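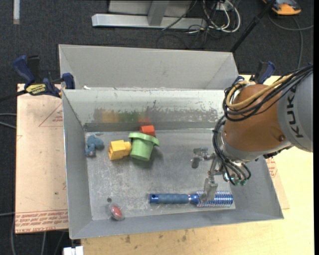 Dellstead 고객지원실 · 라벨 출력 및 재고 프로그램 담당

문의 제목: 라벨 프린터에서 한글 품명만 네모로 찍혀 나옵니다
상태: 해결됨
담당: Itzel Nava
문의하신 분: Ibrahim Bashir 님 (Resthorpe 창고 사무실)

[문의 내용] 목요일 오전

안녕하세요, Resthorpe 창고 사무실의 Ibrahim Bashir입니다. 지난번에 바코드 스캐너 건으로 도와주셔서 정말 감사했습니다. 그 뒤로는 한 번도 말썽이 없었어요.

오늘은 라벨 때문에 글을 올립니다. 어제저녁까지만 해도 멀쩡하게 나오던 선반 라벨이 오늘 아침부터 한글 부분만 네모 칸으로 찍혀 나옵니다. 영문하고 숫자는 잘 나오고 바코드도 스캐너로 읽힙니다. 그러니 기계가 고장 난 것 같지는 않은데, 품명이 안 보이니 선반에 붙일 수가 없네요. 저희가 이번 주 안에 새로 붙여야 하는 라벨이 3,627장이라 마음이 좀 급합니다.

제가 해 본 것은 이렇습니다. 프린터를 껐다 켰고, 리본을 새것으로 갈았고, 용지도 다른 롤로 바꿔 봤습니다. 재고 프로그램 Skusterel도 다시 시작했습니다. 화면의 미리보기에서는 한글이 아주 예쁘게 나와요. 그래서 더 답답합니다. 같은 방에 있는 Dulce Varela 씨 자리에서 출력해도 똑같이 네모가 나옵니다.

급한 마음에 글이 두서가 없습니다. 필요한 정보가 있으면 말씀만 해 주세요. 바로 찾아서 올리겠습니다.

[답변] 목요일 오전, Itzel Nava

Ibrahim 님, 안녕하세요! 스캐너가 잘 돌아간다니 저도 참 반갑습니다. 그때 케이블을 몇 번이나 바꿔 끼우시느라 고생 많으셨지요.

적어 주신 내용이 전혀 두서없지 않고요, 오히려 큰 도움이 됩니다. 미리보기는 괜찮은데 종이에서만 깨진다면 품명 데이터는 무사하다고 보셔도 좋습니다. 두 분 자리에서 똑같이 나온다는 점도 눈에 띄네요. 컴퓨터 한 대의 문제라면 보통 한쪽만 그렇거든요.

번거로우시겠지만 아래 세 가지를 확인해 주시겠어요?

1. Skusterel 오른쪽 위 메뉴에서 '출력 환경'을 여시고, '글꼴 전송 방식'에 뭐라고 적혀 있는지 봐 주세요. '프린터 내장 글꼴' 아니면 '그림으로 변환'일 겁니다.
2. 프린터 앞쪽의 용지 공급 버튼을 누른 채로 전원을 켜면 설정표가 한 장 나옵니다. 거기서 'FONT' 항목을 그대로 옮겨 적어 주세요.
3. 어제 퇴근 뒤에 프린터나 프로그램을 업데이트한 분이 계신지 여쭤봐 주세요.

그리고 부탁이 하나 더 있습니다. 프린터 초기화는 아직 하지 말아 주세요. 용지 크기와 농도를 맞춰 두신 값까지 다 지워져서 나중에 손이 두 배로 갑니다.

[추가 내용] 목요일 점심 무렵, Ibrahim Bashir

빠른 답변 감사합니다. 확인한 대로 적겠습니다.

1번은 '프린터 내장 글꼴'로 되어 있습니다. 예전에 뭐였는지는 솔직히 기억이 안 납니다. 들여다본 적이 없어서요.

2번 설정표에는 FONT: 6 RESIDENT, 0 DOWNLOADED 라고 나옵니다. 설정표가 생각보다 길게 나와서 깜짝 놀랐습니다.

3번은 물어보니 Macario Barajas 씨가 어제 저녁에 프린터 펌웨어를 올렸다고 합니다. 화면에 업데이트하라는 안내가 계속 떠서 눌렀다고 하네요. 본인이 무척 미안해하길래 괜찮다고 해 두었습니다.

초기화는 안 했습니다. 사실 막 하려던 참이었는데 말씀 듣고 손을 뗐습니다.

[답변] 목요일 오후, Itzel Nava

아이고, 아슬아슬했네요. 참아 주셔서 감사합니다. Macario 님께도 꼭 전해 주세요. 업데이트 안내가 뜨면 누르는 게 당연한 일이고, 저희가 안내문에 미리 써 두었어야 했습니다.

원인은 이제 거의 보입니다. 설정표의 DOWNLOADED가 0인 걸 보면 처음 설치할 때 프린터에 따로 넣어 둔 한글 글꼴이 펌웨어를 올리면서 지워진 것 같아요. 기본으로 들어 있는 글꼴 여섯 개에는 한글이 없어서 프린터가 모르는 글자를 네모로 바꿔 찍습니다.

고치는 길은 두 갈래입니다.

급한 대로 쓰실 방법은 '글꼴 전송 방식'을 '그림으로 변환'으로 바꾸는 것입니다. 바꾼 다음 '저장'을 누르고 Skusterel을 완전히 닫았다가 다시 여세요. 창만 내려 두면 예전 설정을 그대로 물고 있습니다. 이 방식은 한글이 바로 나오는 대신 출력이 느려집니다. 몇 장 뽑는 데는 괜찮아도 수천 장이면 답답하실 거예요.

제대로 고치려면 한글 글꼴을 프린터에 다시 넣으시면 됩니다. 이 문의에 글꼴 묶음 'Ayala'를 첨부해 두었습니다. 프린터를 USB로 연결한 컴퓨터에서 Skusterel의 '도구', '글꼴 보내기'를 차례로 여시고 첨부 파일을 고르세요. 저장 위치는 꼭 '영구 메모리'로 해 주시고요. '임시 메모리'로 넣으면 전원을 끄는 순간 또 사라집니다. 전송에 20분이 걸리는데, 그동안 프린터 표시등이 깜빡여도 끄지 말고 기다려 주세요. 차 한잔하고 오시면 딱 좋습니다.

전송이 끝나면 설정표를 다시 뽑아서 DOWNLOADED 숫자가 2로 바뀌었는지 봐 주세요. 보통 굵기와 굵은 글꼴이 하나씩 들어갑니다.

[추가 내용] 목요일 오후, Ibrahim Bashir

됩니다! 한글이 나옵니다!

중간에 한 번 헤맸던 걸 적어 둘게요. 다른 분들께도 도움이 될지 몰라서요. '글꼴 보내기' 메뉴가 처음에는 회색으로 흐려져서 눌리지 않았습니다. 한참 들여다보다가 Dulce 씨가 출력 대기 목록에 아침에 걸어 둔 작업이 남아 있는 걸 찾았어요. 그걸 모두 취소하니까 메뉴가 살아났습니다.

설정표 숫자도 2로 나왔습니다. 껐다 켜서 다시 뽑아 봐도 한글이 그대로입니다. 다만 굵은 글씨로 된 품명이 예전보다 조금 넓게 찍혀서, 이름이 긴 품목은 끝 글자가 라벨 밖으로 밀립니다. 혹시 이것도 방법이 있을까요?

[답변] 목요일 저녁, Itzel Nava

정말 다행입니다! 대기 목록 이야기는 저도 안내문에 넣겠습니다. Dulce 님께 감사 인사 전해 주세요.

글자 폭은 라벨 양식에서 조절하실 수 있습니다. 양식 편집 화면에서 품명 칸을 한 번 누르고 '칸에 맞춰 줄이기'에 표시해 주세요. 짧은 품명은 크기가 그대로이고 긴 것만 줄어듭니다. 전체를 뽑기 전에 이름이 제일 긴 품목으로 한 장 시험해 보시고, 괜찮으면 그대로 쭉 진행하셔도 됩니다.

그리고 네모로 찍힌 라벨은 바코드가 멀쩡해서 자칫 새 라벨과 섞이기 쉬우니 따로 모아서 버려 주세요.

[추가 내용] Ibrahim Bashir

표시하고 시험해 보니 긴 이름도 칸 안에 쏙 들어옵니다. 지금 첫 번째 롤이 나오고 있어요. Macario 씨도 옆에서 보고 이제야 얼굴이 좀 펴졌습니다. 늦은 시간까지 봐 주셔서 고맙습니다. 문의는 닫아 주셔도 됩니다.

[처리 메모] Itzel Nava

원인: 펌웨어 업데이트 뒤 내려받은 글꼴 삭제.
조치: Ayala 글꼴을 영구 메모리에 재전송, 품명 칸 '칸에 맞춰 줄이기' 적용.
후속: 펌웨어 안내문에 글꼴 재전송 절차와 대기 목록 비우기 추가. 문안 검토는 Maricruz Ventura 님께 요청함.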